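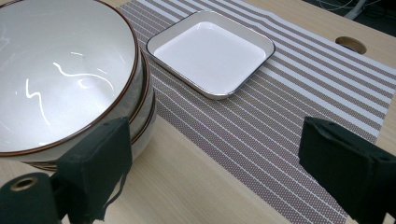

Hard water leaves a chalky film on almost everything it touches, and the kitchen shows it first. The film is mostly calcium, and dish soap does very little to it. Acid does. Plain white vinegar from the grocery store is enough for most jobs, and citric acid powder works faster if you can find it. Glossy white bowls like these, with the thin brown band at the rim, hide the film well until you run a thumb around the inside and feel the drag. Fill the top one with warm water and a good splash of vinegar, leave it for twenty minutes, then wash as usual. Go easy on colored or metallic rims. A short soak is fine on most glazes, but overnight is too long.

Kettles

Cover the scale with equal parts water and vinegar, bring it just to a boil, switch off and let it stand for an hour. Pour out, rinse twice, boil once with clean water and throw that away too. If flakes are still stuck to the bottom, repeat it. Don't scrape with a knife.

I do ours on the first Saturday of the month. In August, when the kettle hardly gets used, I skip it.

Faucets and sprayers

Soak a paper towel in vinegar, wrap it around the spout and hold it with a rubber band. Thirty minutes is plenty on chrome. On brass or anything with a brushed gold finish, use soapy water only - vinegar can spot it.

The little screen at the end of the faucet unscrews by hand on most models. Drop it in a cup of vinegar while you do the rest of the sink, then brush it with an old toothbrush. Note which way up the washer goes before you take it out.

Tabletops

Water rings on a wood table are often partly mineral, left behind when a puddle dries. Wipe with a barely damp cloth, following the grain, and dry right away with a second cloth. Keep vinegar off oiled or waxed wood. It dulls the finish and you will be re-oiling a patch that never quite matches. Lift papers and mats when you wipe, as moisture sits underneath them longest.

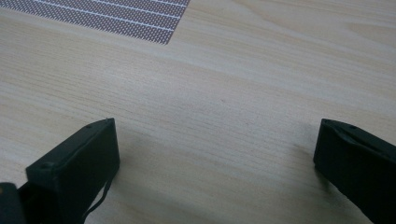

Griet Wouters wrote in that she gave up on vinegar for her table years ago and uses a cloth wrung out in cooled black tea, then buffs it dry with an old T-shirt. She says to try it on the underside first, and that it does nothing for rings that have gone white all the way through the finish.

For those white ones, rub in a little plain petroleum jelly, leave it overnight and wipe it off in the morning. Try a small spot before you do the whole ring.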